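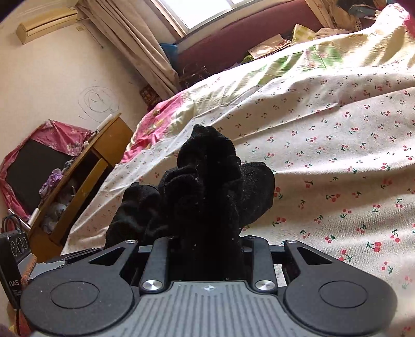 Notes on the fold policy, mostly about the perception side. We changed one thing in January and it moved more than the last 3 rounds of hyperparameter work.

The garment segmenter was the weak link. Black fabric gives almost no gradient inside the mask, so the keypoint head was regressing corners from the outline alone. On a rumpled bundle the outline is not informative.

Printed bedding has the opposite problem. High-frequency texture, lots of confident features, all on the wrong surface. The pose tracker likes it. The grasp proposer does not. 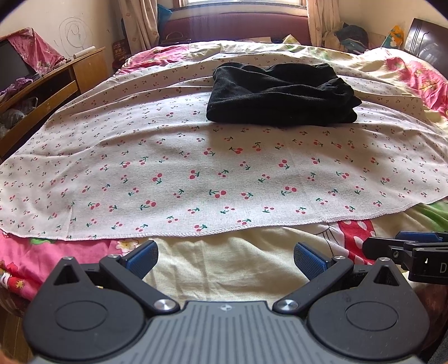

So we split them. SLAM gets the full view minus the gripper mask. The grasp head gets a crop with exposure normalized on the cloth only. Same weights for the backbone, 2 normalization paths.

Drita Tomić pointed out that the gripper mask was static while the fingers move. Obvious once said. The mask is now a function of jaw width, interpolated from 9 calibrated openings.

Action chunking is unchanged. We still predict relative end-effector poses plus width. Absolute poses drifted whenever the map relocalized mid-episode.

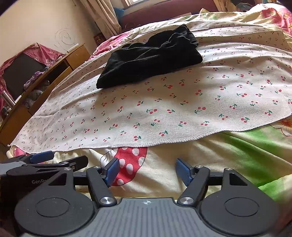
Latency: 70 ms from exposure to command on the Surik box. Most of that is image decode. If you timestamp at decode instead of exposure, your width channel lags the pose channel and the policy learns to close late. Check this before you touch the loss.

Still open: layer counting. The network can't tell one ply from two on dark knits, and depth is noisy there too. Vesela Kolev is trying width residual at contact as an extra input.

Mask code is going into the Dorken repo after review. The calibration script needs cleanup first, it has hardcoded paths everywhere.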